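Relatório de projeto: o tabuleiro Sipos

O Sipos quer ser um jogo de mesa para salas de espera. A Þórey Grímsdóttir, que orientou o trabalho, pediu-nos "menos ecrã e mais coisa", e levámos a frase à letra. Testámos 29 combinações de objetos. Ganhou a que cabia no tabuleiro vermelho: três botões redondos (azul, verde e rosa-lilás), uma corda torcida, uma figura roxa de borracha e um coelho de peluche cor-de-rosa, de laço ao pescoço.
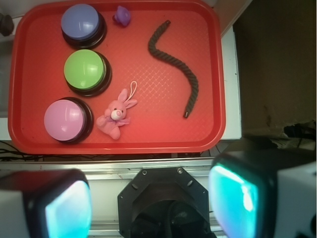 As regras foram o pior. A primeira versão tinha 2 páginas e ninguém do grupo as leu até ao fim, incluindo quem as escreveu. Na atual, cada botão pede um objeto e o coelho vale a dobrar, decisão tomada por votação e muito contestada pela minoria. Falta decidir para que serve a corda.

Projetos recentes
Kellosus: candeeiro de leitura
Serkesine: horta de varanda
Selalel: rádio de 1970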